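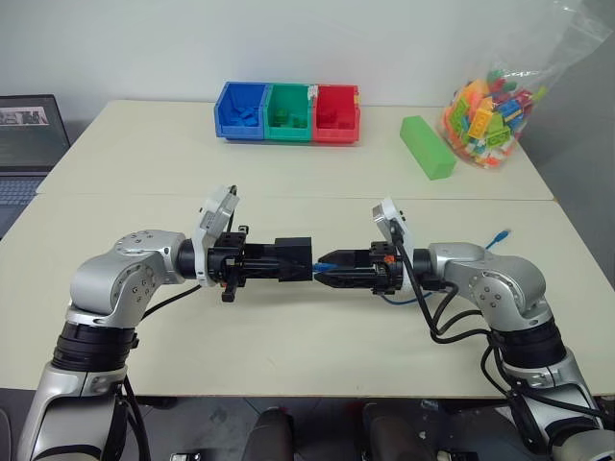
A Two-Arm Bench Robot, Built After Hours
Members' Projects, Riltance Shared Workshop

14 shares | 6 comments

The Riltance workshop has supported a wide range of member projects in recent years, most of them concerned with furniture, bicycles and small electronics. The project that currently occupies the bench along the white wall is of a different order. It is a pair of robotic arms, mounted to work together at one table, and it is the work of a single member who has been assembling and programming it in the evenings since March. The member, a maintenance technician by trade, agreed to be interviewed for this newsletter on the condition that the machine receive more attention than its builder.

The project is known in the workshop as Eline, a name it acquired from the label on the storage crate in which the first parts were kept. The builder has made no effort to change it.

Asked how the project began, the builder described a practical interest. "I repair conveyors and packing machines during the day. Everything I work on does one motion, very fast, for years. I wanted to find out how much trouble it would be to make something slow that could do several motions, and I wanted both sides of it to cooperate."

The amount of trouble has been considerable. The arms were purchased secondhand, as two separate lots, and arrived without documentation. One had been stored with its joints under load and would not hold its position for longer than a few minutes. The builder spent six weeks on that arm alone, replacing a bearing and rewriting the routine that sets its zero position. "I had one arm that worked and one arm that sagged," the builder said. "With a single arm you can compensate in software and nobody is harmed. With two arms that are supposed to meet, a sag of a few millimeters on one side is the whole problem."

That question of meeting in the middle has become the center of the project. Each working session opens with the same procedure, in which the two arms are brought slowly toward each other over the table until the grippers are almost in contact. The builder then compares the position each arm reports with the position the other arm reports, and records the difference.

"People who walk by think I am making them shake hands," the builder said. "It is a measurement. If both arms agree about where that point is, I can go on to the blocks. If they disagree, I stop and find out which one is wrong -- and it is not always the one I suspect."

The blocks are the present test task. Three plastic bins, one blue, one green and one red, stand in a row at the back of the table, and each holds building blocks of its own color. A bag of mixed toy bricks stands at the right-hand side for use in later trials. The long-term aim is for one arm to pick up a mixed piece, pass it to the other where necessary, and have it placed in the correct bin.

The exchange between the arms is the part that interests the builder most. A piece lying at one end of the table may be out of comfortable reach for the arm on the opposite side, and a handover avoids asking either arm to stretch. It also requires that one gripper not let go before the other has hold. In the first version of the program the release was set by a timer. In the second it depends on the resistance measured in the receiving gripper.

"The timer was a poor idea and I knew it when I wrote it," the builder said. "I was impatient. It dropped nearly everything. The most recent log shows 34 attempted handovers, and 26 of those were completed. I would not call that reliable. I would call it worth another month."

The choice of building blocks was questioned by several members at the spring open evening, who had expected something more industrial. The builder defended it. "They are cheap, they are all made to a consistent size, and when one goes on the floor I can step over it and carry on. I tried with machine screws. I do not recommend machine screws."

Work of this kind places certain demands on a shared space, and the interview turned to these at some length. The bench has been reserved for the project under the workshop's extended-use terms, which permit a member to leave equipment in place between sessions provided that the power is disconnected and the area is kept in order. The builder has also adopted a personal rule that the arms are never run at more than a quarter of their rated speed while other members are in the room. A stop switch is checked before each session.

"I have seen what a machine does to a hand," the builder said. "These are small arms, and at the speed I run them they would give you a bruise. I still want people to keep back from the table when they are powered. I have asked the woodworkers to treat it the way they treat the band saw."

The matter of cables was raised without prompting. According to the builder, cable management has absorbed more time than any other part of the assembly. The wrist joints turn farther than their original wiring allows, and a cable that is tidy in one pose becomes tight in the next. The first attempt at a solution was a set of rigid clips, which tore loose. The present arrangement leaves generous slack along the arms. "It looks unfinished," the builder said, "and I have stopped apologizing for it. When I made it neat, it broke."

The software runs under Zivness, a small control package that the builder adapted from earlier work on a camera slider. It handles both arms from one computer and keeps a log of each session. The builder intends to make the handover portion available to other members once the comments have been written. "At the moment the comments are mostly notes to myself, and some of them are not polite."

The interview concluded with the subject of cost, about which prospective builders often inquire. The builder declined to give a total but observed that the arms themselves were a smaller share of it than expected. Mounting hardware, power supplies and replacement cables made up the larger part. Members considering a similar project were advised to begin with one arm, to buy it from a seller who will demonstrate it under power, and to budget for at least one part that must be bought twice.

Eline will remain on its present bench through the summer. The builder is usually at work on it after 7 p.m. and is willing to answer questions during pauses between runs. Members who wish to apply for extended use of a bench may obtain the form at the Montoya entrance.

3 comments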